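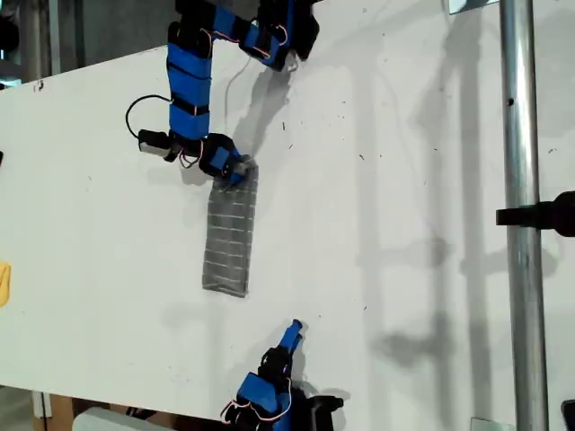
A student in the October group wrote to me that rinsing pasta after cooking makes the sauce slide off, and asked why the handout from Gomis tells us to do it. It tells this only for cold salads. For hot dishes, do not rinse.

Unit 4: Sauces from starch

Keep one cup of the cooking water before you drain. 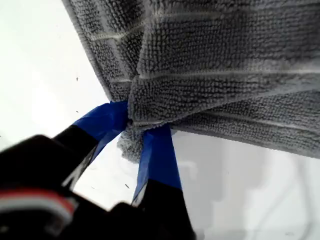

Page last changed: January 10, 2021

The starch in this water helps fat and liquid to stay together. Add it in small spoons, and stir all the time.

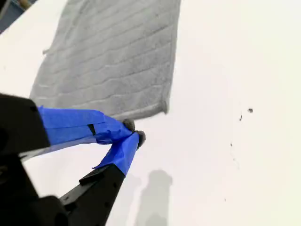

Grated cheese goes in last, with the pan away from the heat. In the Hajdu recipe we use 90 grams.
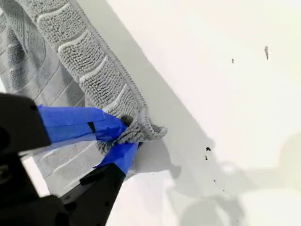 If the sauce becomes thick while it stands, add one more spoon of the water. Read the Fletuvach pages on butter before the next class.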